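Home Course Outline Handouts Week 6 Contact

Front-of-House Cleaning, Unit 3
Handout: The Reception Desk and the Area Around It

Prepared by Youssra El Sherbiny. Bring this to the practical along with your cloth set and your surface chart from Unit 2.

1. What counts as the reception area

For this course the reception area means the desk itself, the chair or chairs behind it, the floor a person crosses to reach it, and any counter or seating close by. If there is a sink or a coffee counter in the same open room, it goes on the same work sheet. Windows are on a separate sheet and we cover them in Unit 5.

The desk is usually the first surface a visitor touches. People put down bags, sign things, lean on it and rest their phones on it. Most of the dirt is skin oil and dust. There is much less grit than on a floor and much less grease than in a kitchen, so you rarely need a strong product. A cloth and clean water will do most of it, with a neutral cleaner for marks.

2. Before you wipe anything

Look over the whole area first and deal with what is lying around. Students often start on the countertop right away and then have to work around a coat or a stack of mail. Go in this order:

- Personal items. Do not go through pockets or bags. If a staff member is present, ask. If not, move the item as a whole to the chair seat or a hook, wipe under it, and put it back where you found it.
- Packaging. Plastic wrap on a floor is a slip hazard and comes up before anything else. Fold it inward as you pick it up so that dust stays inside.
- Cardboard boxes. An empty flattened box goes to recycling. A box that is standing upright, closed or not, stays until someone tells you otherwise. Write it on the sheet.
- Papers. Square them up and lift them as one stack. Do not sort them.

In a newly fitted office expect more packaging and more fine dust than usual for the first few weeks. The dust settles again overnight, and one wipe will not be enough. At the Alaoui offices our group did the desk three times in one morning before the cloth came up clean.

3. Cloths

We use microfiber for the whole desk. The color code for this course is on the inside cover of your binder. Other employers use other codes, and you follow theirs when you work for them. Purple is not a standard color everywhere, so ask what it stands for on your site before you use one.

Fold the cloth in half and in half again. That gives you eight clean faces, counting both sides. Turn to a new face when the one you are using looks gray or starts to drag. A cloth wadded up in a ball leaves streaks on a dark countertop and wears out sooner at the creases.

Damp means that you wring the cloth and no water drips when you squeeze it again. Wood-grain panels should never be wetter than that. Water that runs into a joint between two panels can swell the edge, and the damage does not go away when it dries. 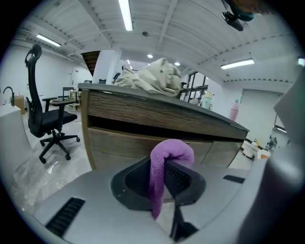 Wash cloths without fabric softener, which coats the fibers and stops them from picking up dust. Dry them on low heat or on a line. The cloths we buy from Vuvenent are rated by the course office for 285 washes, and we retire them earlier if the edges come loose.

4. The desk, top to bottom

Countertop. Work from the far side toward yourself in overlapping passes. Dark gray and black tops show streaks more than dirt, so finish with a dry cloth while the surface is still slightly damp. Check it from a low angle against the light. You will see marks that you miss from above.

Upper front panels. Wipe along the grain. On a curved front, stay with one panel at a time and finish it before you move sideways. It is easy to lose your place on a curve and skip a panel.

Recessed gap. Many desks have a dark gap or channel between the upper and lower part of the front. It collects dust and the toes of shoes mark it. Wrap the cloth around two fingers or a thin spatula and run it the full length. If the gap holds a light strip, use a dry cloth only and have the light switched off.

Lower panels. Expect scuffs at shoe height. Try water first, then neutral cleaner on the cloth, never sprayed on the panel. Do not use a melamine sponge here. It takes the finish off, and on a pale wood-grain the dull patch is visible from the door.

Staff side. Wipe the work surface only where it is clear. Cables are dusted dry. Leave keyboards and screens to the staff unless your work order lists them.

5. Chairs and stools

Office chairs with a mesh back are brushed or vacuumed with the soft head, from both sides. A damp cloth pushes the dust into the mesh. Armrests get neutral cleaner and a second pass with clean water, as they carry more skin oil than the desk does. Wipe the headrest if there is one. Then tip the chair and pull hair and thread out of the casters. Siv Forsberg will show the caster hook in the practical.

Wooden stools and side chairs are wiped damp and dried at once. Include the rungs and the underside of the seat edge, where hands go when people pull a stool closer.

6. Counters and faucets nearby

Use a separate cloth for any sink counter. It does not come back to the desk afterward. A dark faucet shows dried water as white spots. Wipe it, rinse the cloth, wipe again and dry it. Do not use lime remover on a dark finish unless the maker's sheet allows it.

7. Floor

The floor is last. Polished gray floors are dust mopped first and then damp mopped, working from the desk toward the exit. Move the chair out completely. Going around the base leaves a ring that builds up over a month or so.

8. Time

A desk with one chair should take 22 minutes in the practical, floor not included. You will be slower the first time. Speed is not graded until the second attempt.

9. For next session

Read the Zalley case sheet and fill in the order of work for that room. Mark any item you would leave alone and write down who you would ask about it. Product labels for the Zekel neutral cleaner are at the back of the binder. Copy the dilution onto your own chart in pencil, as it may change in March when the new bottles arrive.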